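Home > Community > Ask > Grippers & Tools > Hand-held
Filed under: end-of-arm tooling, finger pads, maintenance

Pads on my hand-held grippers don't meet square anymore. Shim, swap or live with it?

posted by benchrat_nelta, 29/05/2024

Hi all! I look after one station in our shop at Nelta, a white table with a pair of hand-held grippers, one for each hand. We use it to pick up light packaging (film pouches mostly, and whatever plastic tub they go into) and we log every grasp. The pads were great for the first 2,000 grasps or so and now I'm getting a slow drift. On the right-hand gripper the tips touch first and there's a sliver of daylight at the back, so thin film slides out just as I lift it.

What I've tried: wiped the pads down with alcohol, snugged up the two screws in each pad, opened and closed the thing 100 times to see if something would settle. The wipe helped for maybe an afternoon. The left-hand gripper still closes flat, so I don't think it's the design.

So, do I shim the pads, buy new ones, or is there something further back I should be looking at? And is there a sane schedule for this stuff? I only check it when somebody complains, and the somebody is usually me.

flukia_fan

just get new pads, they're cheap. we do it whenever they look ratty

kavthorpe_tools

I'd hold off on new pads for a day, because you might bolt them onto the same problem. I had this exact thing on our pair at Kavthorpe last November and bought a set of pads I didn't need (they're still in the drawer).

Start with the screws, but take them all the way out. Snugging them isn't enough. Grit gets under the pad, the screw pulls down on top of it and the pad sits cocked forever. Clean both faces, put the pad back loose, close the gripper on a flat steel rule and tighten while it's closed. Go back and forth between the two screws a little at a time. If you crank the front one down first the pad walks on you.

Then check for play where the finger joins the arm. Hold the arm still and wiggle the finger by the tip. If you can feel a click, no amount of shimming will save you and you want to fix that joint first. And go look at your cable! Ours was tied so short that it tugged one way every time I turned my wrist, and I'd swear half of my "drift" was me fighting the cable. Give it a loose loop.

For a schedule, I do a wipe every 200 grasps and the flat-rule check at every third wipe. It takes 3 minutes once you've got the rule sitting next to the station.

marti_mods

Agree with most of the above, especially the cable. I'd only add that you should look at the pads up close before you decide anything, with the jaws open over something white so the edges show up.
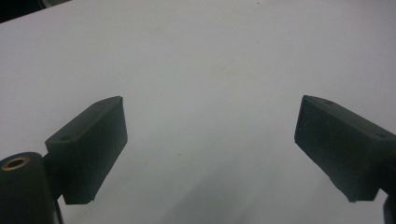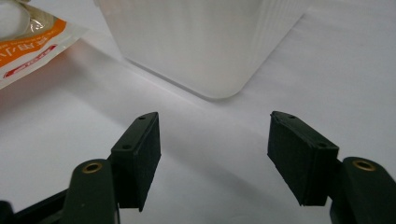
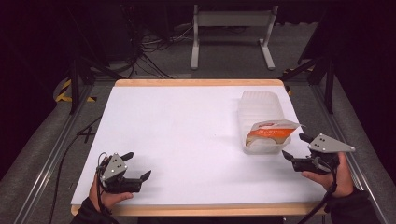
Wear on the pads comes in two flavors, and it's worth knowing which one you've got. Scuffing on the flat inner face is mostly cosmetic in my experience, and I'll run a scuffed pad for ages. Corners are another story, since the corner is what gets under the edge of a pouch. In the first close-up the right pad has those fine scratches on its inner face and I'd leave them alone, but the bottom corner on the left one looks a little chipped, and I'd keep an eye on that. Run a fingernail along it. If the nail catches, swap the pad, and do its partner too so you're not closing a fresh face on an old one.

As for shims, I used a strip of thin tape behind one pad for a while at Marti and it worked okay, but it creeps. I'd call it a get-you-through-the-shift fix. Write it on the tool if you do it, or you'll forget it's there and chase your tail next time, like I did.

benchrat_nelta

Pulled both screws on the right-hand one and yep, grit. Closes flat on the rule now. Cable's getting redone tomorrow, and I'll do the fingernail thing while I have it on the bench. Thanks!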